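Handling Practice for Gripper Work
Course handout, session 4
Notes by Fung-ping Choi, revised 7th July

Welcome back! Last session was mostly about why written rules exist at all. Today we get to the part I enjoy most, where the rules meet the bench, and a dull line in a procedure becomes something you do with your own hands.

We are working from the Urketti bench procedure, sections 15 and 16. Section 15 covers the state of the tool before a run and section 16 covers the work area. Read both before you pick anything up. They are short, and Lok-yiu Tsai has put the old wording beside the new in the shared folder (lovely to compare, if you like that sort of thing).

Starting position. Fingers fully open, nothing between them, both pads facing the work. Hold there until your partner says "ready". The object stays on the surface until the run is called.

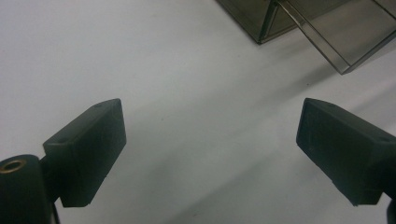

Who is allowed to call the start of a run?
The partner holding the log sheet, and only that person. The one with the tool in hand can ask for a start or refuse one, but doesn't call it.

Please take the refusal seriously. Anyone may stop a run at any time without giving a reason, and a stopped run goes in the log just like a finished one. When I first taught this at Stokach, people were shy about stopping and we ended up with logs that looked wonderful and told us nothing. Log 482 is the one to look at. It has four stops on a single page, each with a line of explanation, and you can rebuild the whole afternoon from it - a really beautiful piece of record keeping!

Surface rules. Wipe down between objects, never during a run. Marks and specks that won't come off are noted once on the sheet and then left alone. See-through items need extra care because their edges are easy to misjudge from above, so approach slowly and leave a wide gap until you are sure where the wall is.
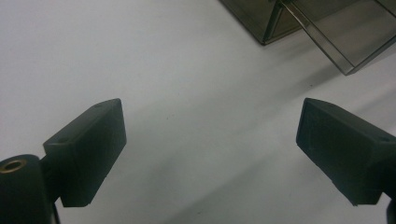
Ilham Lumenta disagrees with me on the slow approach, and asked for that to go in the notes: a fixed speed would be fairer, she says, as "slowly" means something different to every pair and the logs can't be compared afterwards. I think she has a point. We'll try both next time and argue it out properly.

Before you leave
Fingers open, tool back on its stand.
Log sheet signed by both partners.
Form 769 if anything was dropped, even if it looks fine.

Reading for next session: the Rilteck notes on shared work areas, first half only. Chih-ming Chow will lead the discussion, so bring questions.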